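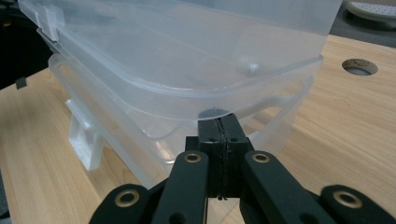

Stacked plastic bins stuck together - help?
Posted by Bohumila Charvát

I have two see-through bins with clear latches, and since November the top one won't lift out of the bottom one. I pull and the whole stack comes up off the table! I'd rather not crack a corner. Any ideas?

Manole
Dish soap and warm water down the gap, wait 25 minutes, then twist a little instead of pulling. Open all the latches first - one still hooked will hold the whole thing. Next time put a strip of cardboard between them.

Gruvine
Mine did that. I just bought new ones.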